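July, notebook, jewelry sorting and storage

Started 9:40 a.m. Carrying over from the last entry: the Gredaswood drawer inserts are in, the Omia cloth is in, and the small zip bags from Tanbridge are still on back order. Decided to go ahead without the bags and use what is on the shelf.

**What this is for**

We keep getting asked the same question at the repair bench: how should a person store a mixed lot of bangles, rings and beads at home without buying a cabinet for it. The handout we have been giving out is two years old and talks mostly about fine chain. Hardly anyone brings in fine chain. They bring a carrier bag with everything in it. So the plan is a new one-page handout, and these notes are the working-out for it.

**Lots on the bench**

Three lots to work from. Lot A is the bench's own practice stock, all odd pieces, most of it with no value. Lot B is the Carvalho lot, bought in as scrap, weight on the kitchen scale 522 g with the bag. Lot C is strung beads only, 281 g. I didn't weigh lot A.

Tipped lot B out on the felt first. Mistake. The felt sheds, and it got into the claw settings. Picked it out with the brass tweezers, which took until after ten. Next time use a tray with a smooth floor, or the plain cotton.

**Sorting order**

Tried it two ways.

First way: by material. Metal in one place, glass and resin in another, pearl and wood in a third. It looks good on paper and is slow in practice. Half the strung pieces have metal findings, and then you stand there deciding whether a wooden bead bracelet with a plated clasp is wood or metal. I gave up on it partway through lot C.

Second way: by shape. Rigid rounds (bangles, cuffs) first. Then rings. Then anything on a string. Earrings last, pair by pair. This went much faster. Lot B took 18 minutes from tipping out to last pair, and that included one stop to find a dropped ring under the vise.

Writing the handout around shape, then. Material can be one paragraph at the end.

**Rigid rounds**

Bangles nest if they are of different sizes and scratch each other if they are the same size. Tested with two polished metal ones from lot A in a lidded tin, shaken by hand for a minute. Clear rub marks on the outer edge of both. Same again with a strip of Omia cloth threaded between them, no new marks that I could find under the loupe.

Resin next to metal is worse for the resin. One of the resin bangles in lot B already has a dull band the width of a cuff on it. Could be from wear, could be from storage, no way of telling now.

For the handout: lay bangles flat, one deep, cloth between if they have to overlap. Don't hang heavy ones on a thin peg. We had one peg snap off the Gredaswood rack in spring.

**Rings**

The usual advice is a ring roll. Fine if you own one. Otherwise a folded strip of cotton in a shallow box does the job: fold it into a fan, press the rings down between the folds. Tried it with the lid of a shoe box cut down, and with a soap dish. The box was better. The soap dish is too short for more than a few and the folds spring open.

Twisted and textured bands collect polish residue in the grooves. Brush them with the soft brush before they go away, dry, no paste. I did all of lot B this way and the brush came out gray.

Don't use the inside of a bangle as a ring holder for anything longer than a minute while sorting. It's handy, I do it myself, but the ring travels as soon as the tray is lifted.

**Strung pieces**

This is where the time goes. Lot C came as one solid knot. Method that worked:

1. Lay the whole knot flat on a hard, light-colored surface.
2. Open every clasp that can be reached.
3. Pull nothing. Loosen from the middle with two blunt needles.
4. Free the elastic bracelets first. They slide out once they have some slack.
5. Pendants last. Turn each one so it lies flat, then back it out the way it went in.

A pinch of talc helped with the fine cord but should stay well away from pearls. I am leaving talc out of the handout altogether. People will put it on everything.

Found two strands in lot C with the thread gone fuzzy near the clasp. Tagged for restringing. One long strand has no knots between the beads at all, so if it goes, it all goes. Tagged that too.

Pearls want to be wiped with a barely damp cloth and laid flat to dry before they are put away. Wood must not get damp at all. A piece with both gets wiped bead by bead, and I don't think anyone will do that at home, so the handout will say to use a dry soft cloth on mixed strings and stop there.

**Containers**

People won't buy inserts. The Gredaswood set is good but it's made for a 390 mm drawer and most dresser drawers I have measured are narrower. So the handout needs a part on boxes people already have.

Gift box lids turn out to be the best thing so far. Low sides, flat floor, rigid enough to carry with one hand. The depth is right for bangles laid flat, and everything can be seen at once. The box underneath can hold the things that are seldom worn.

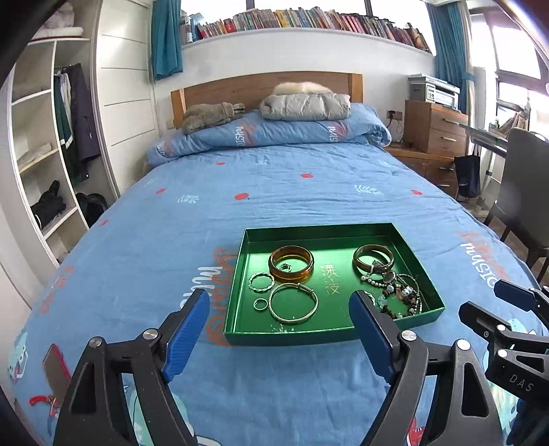 Shiny linings are pretty but slippery. Pieces slide into one another each time the lid is tilted, and the strung things end up in a heap in the front corner. A square of cotton cut to the floor size stops most of that. Felt would stop all of it, but see above about the shedding.

A divider down the middle helps more than I expected. I used a strip of cereal box, scored and folded into an upside-down V so that it stands by itself. Rigid pieces on one side, strung pieces on the other. Carried the lid from the bench to the back sink and up the stairs again and nothing crossed over. Without the strip, same walk, one bracelet had hooked itself through a bangle.

Printed or foil-stamped linings: check whether the foil rubs off. Wet fingertip on a corner is enough of a test. One of ours left gold on my finger and I wouldn't put anything pale in it.

**Where to do the sorting**

Added after a talk at the bench over lunch. Most people will do this on a bed, so the handout should deal with it. A bed is soft and nothing chips when it's dropped, which is in its favor. Against it: small rings roll into the folds, a patterned sheet hides beads, and the tray tips when anyone sits down. Suggest pulling the sheet tight first, keeping the tray well in from the edge, and working standing up. Shake the sheet out over a hard floor when finished, and listen.

Keep knitwear and anything fluffy at the other end. Claw settings and broken clasps will catch on it.

**Left to do**

- Cut cotton squares for the three sample lids
- Repeat the tin test with resin against resin
- Restring the two fuzzy strands from lot C, silk, knotted
- Find out if the Tanbridge bags are coming this month. If not, cancel
- Weigh lot A
- Draft handout, one side only, large type

Stopped at 4:15 p.m. Lot B is in the second drawer down, sorted by shape. Lot C is on the light board under a cloth, please don't move it, the last pendant is still half through.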